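Surjeteuse Zeltatex 3132 : points sautés sur jersey après changement de couteau
Forum Machines et matériel > Surjeteuses et recouvreuses 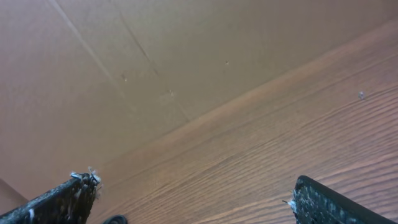
Message d'origine

fil_a_plomb
Membre
13 avril 2019

Bonjour,

Machine : Zeltatex 3132, quatre fils, achetée d'occasion. Couteau inférieur remplacé par une pièce compatible Michalski, couteau supérieur d'origine. Depuis le remontage, points sautés sur l'aiguille gauche, uniquement en jersey viscose. Sur popeline et sur gabardine, rien à signaler.

Réglages actuels :
Longueur de point : 2
Différentiel : neutre
Tension aiguille gauche : 4
Pression du pied : d'usine

Aiguilles neuves, système 130/705 H, taille 80. Enfilage refait dans l'ordre du manuel, boucleur inférieur en dernier avant les aiguilles. La coupe est nette sur toute la longueur.

Le couteau peut-il être en cause ou faut-il chercher ailleurs ?

Répondre | Citer

bobine33
Membre confirmé

Le couteau n'intervient pas dans la formation de la boucle. S'il coupe net, il est hors de cause. Des sauts sur maille et pas sur chaîne et trame, c'est l'aiguille dans la grande majorité des cas. La 130/705 H est une universelle. Essayez une pointe bille, ou une ELx705 SUK si le manuel l'autorise.

Répondre | Citer

Henryk Makowska
Modérateur

Pas d'accord avec la première phrase. Le couteau inférieur détermine la largeur de tissu qui reste sous le pied. S'il est monté trop à droite, la matière déborde du doigt mailleur, roulotte, et se soulève avec l'aiguille au moment où le boucleur doit passer. En jersey viscose le bord roule tout seul, l'effet est amplifié. Sur une popeline on ne verra rien.

À contrôler avant d'acheter quoi que ce soit :
le tranchant du couteau inférieur doit affleurer la plaque à aiguille, ni dessus ni dessous ;
le couteau supérieur, en position basse, doit recouvrir l'inférieur de 0,5 à 1 mm ;
la vis de blocage se serre avec le couteau supérieur en bas, volant tourné à la main.

Répondre | Citer

bobine33
Membre confirmé

Un bord qui roule donne des boucles lâches en lisière. Ce n'est pas la même chose qu'un saut de l'aiguille gauche, qui est la plus éloignée du couteau. Si le tissu débordait, on aurait un défaut côté boucleurs en premier.

Répondre | Citer

Henryk Makowska
Modérateur

Exact pour l'ordre d'apparition sur une machine bien réglée. Sur une occasion dont on ignore la pression de pied réelle, je ne m'y fierais pas. « D'usine » veut dire quoi ici, la molette est au repère ou elle n'a pas été touchée ?

Répondre | Citer

atelier_gorow
Membre

Même modèle à l'atelier. Les pièces compatibles Michalski ont un trou oblong plus long que l'origine, donc davantage de jeu latéral au montage. Ça se règle, mais il faut le faire au réglet. Le Prorgate ne pose pas ce problème, il est plus cher.

Pour le différentiel, neutre en viscose c'est trop bas. Je monte à 1,5.

Répondre | Citer

fil_a_plomb
Membre

Réponses dans l'ordre.

Molette de pression : non touchée. Vérification faite, elle est un tour et demi en dessous du repère. Ramenée au repère.
Couteau inférieur : il dépassait légèrement de la plaque. Repris, il affleure.
Différentiel : 1,5.
Aiguilles : toujours les universelles, je n'ai pas de pointe bille sous la main.

Essai sur une bande de 20 cm, même jersey : encore deux sauts, tous deux en début de couture. Auparavant il y en avait sur toute la longueur.

Répondre | Citer

bobine33
Membre confirmé

Vous avez changé trois paramètres en même temps, on ne saura pas lequel a agi. Gardez tout en l'état et ne changez que l'aiguille.

Répondre | Citer

fil_a_plomb
Membre

Pointe bille 80 montée. Trois bandes, aucun saut. Une bande de contrôle en remettant l'universelle : un saut au démarrage.

Répondre | Citer

bobine33
Membre confirmé

Donc l'aiguille.

Répondre | Citer

Henryk Makowska
Modérateur

Pour les sauts restants, oui. Pour les autres, la pression me paraît le premier suspect, et le couteau qui dépassait devait de toute façon être repris. Je laisse le sujet ouvert.

Répondre | Citer

petite_canette
Nouveau membre

Bonjour, je profite du fil : la pointe bille pose-t-elle problème si on repasse ensuite sur de la popeline, ou faut-il changer à chaque fois ?

Répondre | Citer

atelier_gorow
Membre

Sur popeline serrée la couture peut être un peu moins rectiligne. En surjet ça ne se voit pas. Sur une toile enduite, en revanche, remettez l'universelle.

Répondre | Citer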